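Section 4. Microwave: setting up and using
Skideck flat guide, kitchen part. Updated Sunday, January 21, 2018
Shares 18 Comments (3)

Read before first use. Takes a few minutes. If you've moved in from one of the Hasley flats, it's a different model, so don't skip.

4.1 Where it goes

1. Flat, level surface. Worktop or a solid table. Not the fridge top, not the folding shelf by the window.
2. Leave a gap at the back and both sides, a hand's width will do. More above it if there's a cupboard.
3. Check the feet are all touching. Press each corner in turn. If it rocks, shift it. Don't pack it up with card.
4. Plug straight into the wall socket. No extension leads, no sharing an adaptor with the kettle.
5. Lead goes behind, never across the front or hanging over the edge.

CAUTION: Don't block the vents. No tea towels, post or bread on top, even when it's off.

4.2 Before first use

1. Open the door and take everything out. Packing, tape, leaflet, the lot.
2. Leave the thin panel on the inside wall where it is. It is not packaging. Two have been peeled off already and both ovens had to go back to Giraldo.
3. Wipe the inside with a damp cloth, then a dry one.
4. Fit the roller ring, then the glass plate. Plate should sit down on the middle piece and turn freely by hand.
5. Put a mug of water in, half full. Shut the door and run one minute on high.
6. Water should be warm. If it isn't, stop, unplug, go to 4.6.

NOTE: Slight smell the first time is normal. Open a window. Smoke is not normal, switch off at the wall.

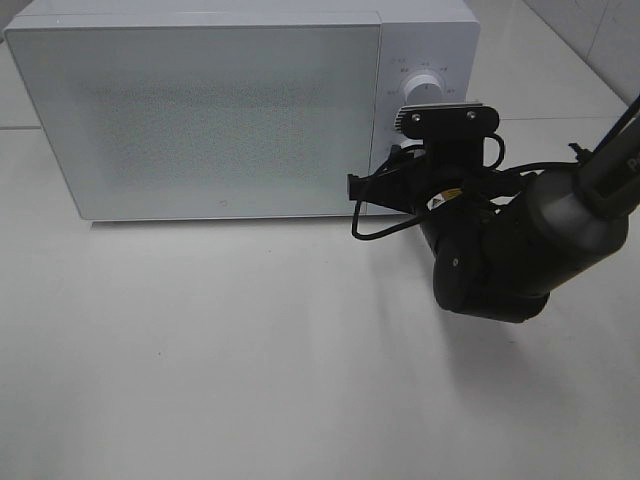
Setting the power is the bit people ring up over, so go slowly the first time. Food in, door shut properly, then choose your level before anything else. The round white dial is on the panel to the right of the door, fairly high up, with the settings printed in small grey characters in a ring round it. They are tiny. If you struggle with them, use a torch, or ask Bilal Sayegh for a large-print card. Turn gently and don't force it past the end.

4.3 Heating food

1. Use a microwave-safe dish. Glass or plain china is fine. No metal, no foil, nothing with a gold rim.
2. Cover loosely. Lid ajar or a plate on top. Never sealed.
3. Start with less time than you think. You can always add more.
4. Stop halfway and stir. Soup and beans specially.
5. Let it stand a minute before eating. Middle should be piping hot, not just the edges.

CAUTION: Don't run it empty. Not even to test it. Leave the mug of water in if you're checking somthing.

CAUTION: Eggs in shells will burst. So will whole potatoes unless you prick them.

4.4 Defrosting

Low setting only. Take food out of any tray or film first. Turn it over halfway, pull off the bits that have thawed. Mince goes grey at the edges if rushed, so drop the time. Cook straight after, don't put it back in the freezer.

4.5 Cleaning

1. Unplug, let it cool.
2. Plate and ring come out, warm soapy water, dry before they go back.
3. Inside: damp cloth. For stuck-on food, heat a bowl of water with a slice of lemon for two minutes, leave it shut for five, then wipe.
4. Door: wipe the window and round the edge where it closes. Crumbs there stop it shutting flush.
5. Panel: barely damp cloth. No spray near the dial, spray the cloth instead.

Scouring pads scratch. Oven cleaner takes the finish off. Neither please.

4.6 If it won't work

Nothing at all: check the wall switch, then the plug, then try the socket with a lamp.
Light on but no heat: stop using it. Report.
Plate not turning: ring is off its track or the dish is too wide. Take out, refit.
Sparks: off at the wall straight away. Usually foil or a fork. If there was no metal in there, report it.
Door loose or cracked: don't use, don't tape it.

Reports to Gunārs Laur, extension 589, or leave a note in the Gondden House office with you flat number on. Do not take the outer case off, it can hold a dangerous charge even unplugged. Replacement plates are kept in the office, ask at the desk.

Section 5 covers the hob.

Comments (3) Shares 18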